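Open evening at Bakdale, the robotics room

By Lambros Galanis
January

Got there late, bus trouble, so I missed the welcome talk and most of the coffee. Signed in at the desk as visitor 157 (sticker still on my coat). Someone pointed me down the long corridor, past the pottery, and through the double doors to where the student projects were set up.

I'd gone mainly for Romain Coste's class. He teaches the evening automation course and had promised me a look at what the second-years are doing before the spring showcase. They call the project Estero. No idea why, forgot to ask. The idea is simple enough to say: a person does a small job by hand with a gripper, over and over, the recordings go into a training set, and later an arm gets to try the same job by itself. Doing it well is the slow part. They had 1277 recordings on the board when I walked in, and Romain was already telling them which ones he wanted thrown out.

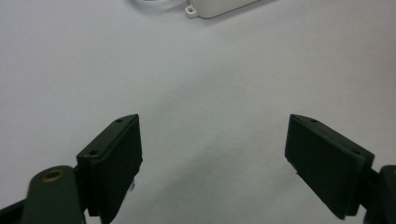

Main argument of the evening was about the approach. One group wants to come in from far back with the jaws wide open and close only at the very end. The other group says that wastes time and you should start narrowing early. Romain lets them fight it out. His only rule is that whichever way you pick, you stick with it for the whole session, otherwise the set is mush and the arm learns a bit of both and neither. He said that twice while I was there, and I'd guess he says it every week.

I had a turn. Harder than it looks. You think you're moving slowly and you're not. My first two tries got rejected on the spot for speed, third one was "ok for a vistor". Your wrist wants to roll as you reach and you don't notice until you see it played back. One of the students told me to breathe out on the way in, like target shooting, and it did help some.

White on white is a pain apparently. They like a plain background, less for the software to get confused by, but a pale part on a pale surface leaves you not much to go on except edges and shadow. Long talk about whether to switch to a gray sheet. The no side won, at least for this month, on the grounds that the real job won't come with a nice gray sheet.

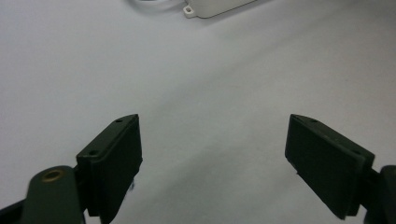
Asked about money, since somebody has to. The course gets its room from Bakdale and a small grant from the Mitsotakis-Vlachou fund, which covers parts and not a lot else. Screws, printing, spare cables. Students buy their own notebooks. There's talk of Stostard taking a couple of them for summer placements but nothing signed, so I'm only passing on what I heard by the door.

What I liked: the logbook. Paper, big, ugly, coffee on it. Every session gets a line with who held the gripper, which approach, anything odd. Romain makes them fill it in before they can pack up. I flipped back to the fall pages and you can watch the handwriting get worse and the notes get better. Early ones just say "fine". By December it's half a page on why the jaws were coming in crooked.

What I liked less: the noise, the room shares a wall with the music practice and there was a trombone. Also the heating. And the handout had no contact adress on it, so if you want to join you have to ring the front desk and ask for the evening automation course. Beginners okay, no coding needed for the first term, he said.

Stayed till they stacked the chairs, got a ride home with one of the parents. Going back for the showcase, will try to get a proper look at the arm running by itself then, it was booked solid by the other class this time. Will post the showcase time when I have it.

Last updated: January, 9:40 pm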